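How to Proof Pizza Dough in the Fridge

By Chelsea Greenwood
13 September 2022
4 min read

Cold proofing means letting dough rise slowly in the refrigerator. It takes longer than a counter rise, but the work is split over a few days and the flavor is better. I use this method for every batch at home.

Start with bread flour, cool water, salt and a small pinch of instant yeast. Stir until no dry flour is left, cover, and leave it for 23 minutes. Then knead by hand until the dough is smooth. It will still feel a little tacky. Don't add more flour at this stage unless it sticks badly to your palms.

Divide the dough into balls and give each one its own bowl. Rub the inside with a thin coat of olive oil first. If your bowls have no lids, plastic wrap or a plate will do. Leave room for the dough to double.
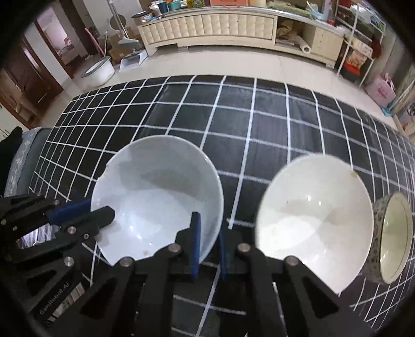
White bowls on a black grid tablecloth.

Put the covered bowls on the middle shelf of the fridge. The back of the bottom shelf in mine gets close to freezing and the dough hardly moves there. You can bake after one night, but I get the best crust at 48 hours. By then the dough should have nearly doubled and show small bubbles under the surface. Past three days it starts to smell sour and tears when stretched.

Take the dough out two hours before baking. Keep it covered so it doesn't form a skin. Turn on the oven at its highest setting for the last hour, with a stone or an upside-down baking sheet inside.

Flour the counter, tip out one ball and press from the center toward the rim with your fingertips. If it springs back, let it rest five minutes and try again. Top it lightly and bake for 7 minutes, then check the bottom. It should be brown in spots and stiff enough to lift with a spatula.

Extra balls can be frozen after the first night. Thaw them in the fridge the day before you want to bake.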